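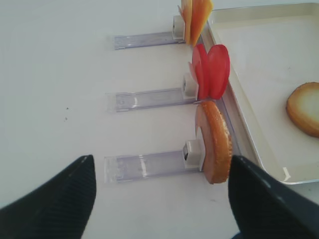 Let People Order at the Counter

The burger place nearest my apartment in Drillonton took out its counter in March. In its place are four screens and a shelf where the bags come out. I have eaten there for years and I still go, but I think it was a mistake, and I think other places should stop copying it.

My complaint is a narrow one. Screens are fine for people who like them. They are good for a big order, and they help anyone who would sooner not talk to a stranger before noon. What I object to is taking away the other choice. A person who can't read the small type, or who wants to pay with a $2 coupon and some coins, now has to wave at the kitchen until somebody comes out.

The usual defense is speed. I don't find it convincing. At lunch the line has moved from the counter to the screens, and each customer has to get through a page of drinks and a page of sauces before paying. An experienced cashier did all of that in two sentences.

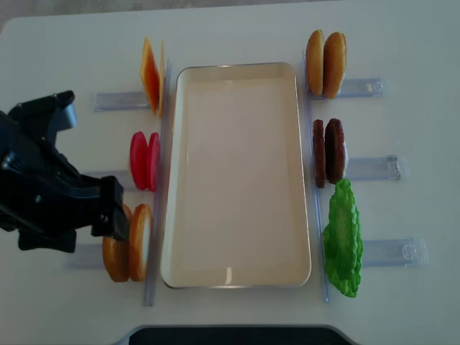 Choice is the other defense. The screen at my place offers a long list of changes to a plain cheeseburger, and most people want none of them, or one. They want it without onions, or with more pickle. For most of us a burger comes down to a few parts: two halves of a bun, a slice or two of tomato, cheese, and the meat. You can say what you want done with those faster than you can find the right button — and if you say it badly, the person across from you will ask.

I would pay for the counter. My usual meal there costs less than it does at Gallagher, the diner across the street, and I would not notice another 59 cents on the bill. I do notice standing behind a man of 80 who has pressed "start over" for the third time.

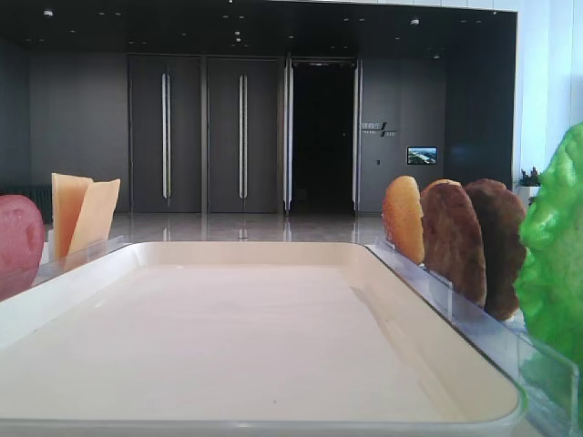 What I Would Ask For

One register, open at lunch and dinner, with a person at it. The branch in Corkcombe still has one, and the screens there get plenty of use too. If a rule is needed, the city could write a short one: any restaurant that serves food at a counter price must take an order by voice and must take cash.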